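Interview: The Man in the Bathtub, and the Fine That Followed
By Maham Tanoli
2022-07-12

SHARE THIS STORY

In April a man from Grekmont put an outboard motor on a cast-iron bathtub, pushed it off the public boat ramp and made it 108 yards across the Ornus reservoir before the county patrol boat pulled up next to him. The clip has been everywhere. Morning shows ran it with banjo music.

Rukhsana Afridi has defended people in boating and misdemeanor cases in Grekmont for 20 years. She doesn't represent the bathtub man and says she has never met him. I asked her for half an hour because I wanted to know whether the story we all laughed at holds up, and she gave me closer to two.

"I've read the citation," she said. "Have you? Most of the people who wrote about it hadn't."

I had, as it happens, though I'll admit I read it the night before. It lists operating an unregistered vessel, no life jacket on board, and obstructing a public ramp. The word "arrested," which was in nearly every headline, isn't in it anywhere.

"He was cited and driven home," Afridi said. "If that's an arrest, then I've been arrested for parking."

What gets you charged

I asked whether a bathtub is a boat. She has plainly been asked this at parties.

"If it floats and you're using it to get somewhere on the water, you should expect them to treat it as one. People think there's some clever way around that. I've heard all of them. A door, a cattle trough, a hot tub. The judge is not going to be charmed."

The county says the trip put other people in danger. I find that a little hard to swallow. The patrol's own log has no other boats on the water at that hour, and the wind was close to nothing. Afridi was less willing to wave it off.

"You don't know what's under him. You don't know if he can swim. Somebody has to go in after him if it tips, and that somebody is on the payroll and has kids."

So the charge was fair?

"I didn't say that. I said it wasn't silly. The ramp charge I think is padding. He was on that ramp for as long as anybody with a trailer would be."

The fine came to $100 plus costs. The county also sent him a bill for the recovery of the tub, and that is the part she thinks he should fight. She wanted to know what exactly was recovered, by whom, and for how long the crew was out. The bill gives one total and no hours.

"Ask for the hours. Always ask for the hours. I don't care if it's a bathtub or a barn."

The sponsor question

There is also the matter of Plandivik, the energy drink whose sticker shows up on the side of the tub for most of the video. The company told me by email that it "had no involvement in the event." It didn't answer when I asked who had posted the clip to its account 29 minutes after he was stopped.

Afridi laughed at that, then asked me not to make too much of the laugh.

"If there was money, it matters. A guy goofing off on his day off and a guy being paid to do a stunt are two different people in front of a judge. But I haven't seen a check. Have you seen a check?"

I have not. The man himself, reached through his sister, declined to talk, and said only that the tub came from a house on Rastogi Street and was free.

Before I left I asked Afridi what she would tell the next person with a motor and a big idea.

"Register it. Wear the jacket. And don't film it, but they're all going to film it, so I don't know why I bother."

His hearing has been moved twice. The clerk's office wouldn't give me a reason for either one.

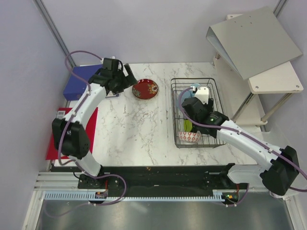

More from Local News

Ornus reservoir ramp to close for repaving
Grekmont school board puts off vote on bus routes
Letters: Who pays when the patrol boat goes out?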